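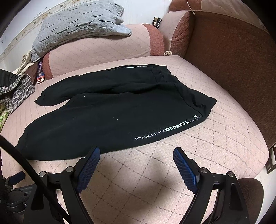 Staking rewards stopped after I moved tokens to a new wallet

Posted in Tredari Help > Staking and Rewards

Amado Cabrera
I had 63 TRD staked through the Clivier validator and was getting rewards every epoch with no trouble. On Saturday I set up a new Linex wallet on my laptop because the old phone is dying. I unstaked, waited out the unbonding period, sent everything across, and the balance shows up fine. I staked it again with the same validator.

Since then I've had nothing. The staking tab says "Active" but the rewards line stays at zero. The old wallet still shows a small pending amount too, which I thought would have come over with the rest. Transaction history says both transfers are confirmed. Do I need to contact the validator, or did I miss a step? I'd prefer not to unstake again if it means another wait.

3 replies

node_parsley
How many epochs has it been? A new delegation has to warm up before it earns anything. "Active" in the Linex wallet only means the validator accepted the delegation. It does not mean it is earning yet. Rewards start from the first full epoch after the warm-up, and on Tredari the warm-up is 6 epochs. The staking tab doesn't show this. You have to open the delegation itself and look for "Earning from epoch". If that number is higher than the current epoch, there is nothing to fix.

The pending amount on the old wallet is separate. Unclaimed rewards belong to the address that earned them and they don't move when you send your balance. Open the old wallet, leave a little TRD in it for the fee, press Claim, then send the result to the new address. Do this before the phone quits, or at least make sure you have the recovery phrase written down on paper.

Don't unstake. It would put you back at the start of the warm-up.

Watkins
same thing happened to me in November. just wait

hollis_k
Agree with the first reply, with one addition. Check the commission on the validator page before you settle in. Some validators raise it, and when you delegate again you accept whatever the rate is that day. Mine went from 12 percent to 40 and I only noticed when the payouts looked small. I don't know what Clivier charges now.

Also, if anyone messages you offering to "sync" the wallet, ignore them. Support will not ask for your phrase.

Amado Cabrera
Found it, the earning epoch is two away. Claimed the old rewards as well, had to send a bit back first to cover the fee. Commission is the same as before. Thanks.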